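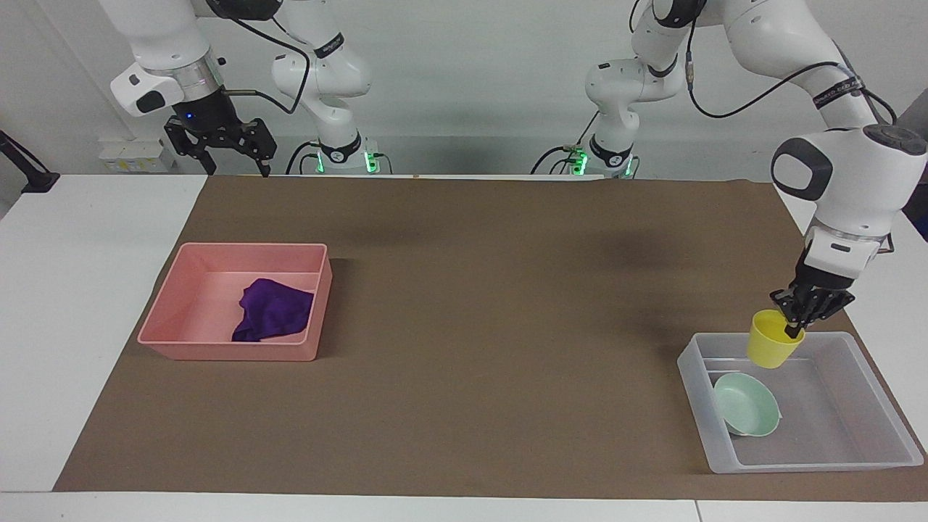
# Zadstead Tabletop Sorting Set: Data Card and Operating Rules

Version of Feb 2, 2023. Maintained by the Zadstead station group, Grestthorpe site.

## Scope

This card covers two-arm recordings of household items being handled between trays on a paper-covered table. It sets the rules every station must follow before its episodes are accepted into the shared set.

| Item | Value |
|---|---|
| Episodes accepted | 1,853 |
| Episodes rejected at review | 632 |
| Target for next release | 3,000 |
| Arms per station | 2 |

## Station rules

1. Cover the work surface with a single sheet of plain paper. Replace the sheet when it is torn or marked.
2. Keep trays fully on the paper.
3. Use only items listed in the station inventory. Cups and bowls must be plastic. Cloths must be free of loose threads.
4. Route cables along the arm links, with enough slack for full wrist rotation.
5. No person may reach over the table while either arm is enabled.
6. Stop the episode if the two grippers come within the separation distance set in the Bjarnason cell plan.

## Recording rules

- Begin each episode with both grippers open and empty.
- Do not correct an item by hand during an episode. End it and mark it `interrupted`.
- A dropped item does not void an episode. Mark it `drop` and continue.
- Operators shall take a break after each block of recordings, as stated in the shift sheet.

## Review

Each episode is checked by a reviewer who did not record it. Disputed labels are sent to the Cokberg desk, whose decision is final for that release.

## Known limits

Cloth items are underrepresented, with around 800 accepted episodes. Lighting is indoor only. Episodes recorded before November used an earlier label list and should be filtered by the `label_version` field.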